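The Small Board

My uncle owned a tournament chess set with weighted pieces and a roll-up mat, and he treated both like a sick relative. It came out at Thanksgiving. You washed your hands first. I learned to hate chess by the age of nine and have only lately forgiven it.

What changed my mind was a small wooden board. Mine is a Hodholm, secondhand, with a corner chewed by somebody's dog, and it lives on the kitchen table between the mail and the butter. A big board wants an evening and a lamp. A small one will put up with soup.

Serious players disagree. Mimoza Kolev, who beats me every November and most other months, says cramped squares make for cramped thinking. She owns a Brandão that cost her 495 dollars and weighs as much as a toddler. I have seen her play on it twice. The rest of the year it holds up a fern.

My only firm rule is to give the thing the middle of the table. Push it to one end and it becomes a coaster within a week. I'd also keep a shallow tray next to it, so that captured bishops have somewhere to go besides the floor.
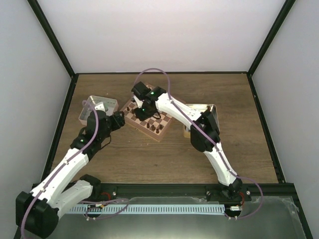 A small wooden chessboard in the middle of the table, with a tray to the left.

As for my uncle's set, my cousin has it now. He keeps it in the closet, in its bag, and I'm told it is in perfect condition.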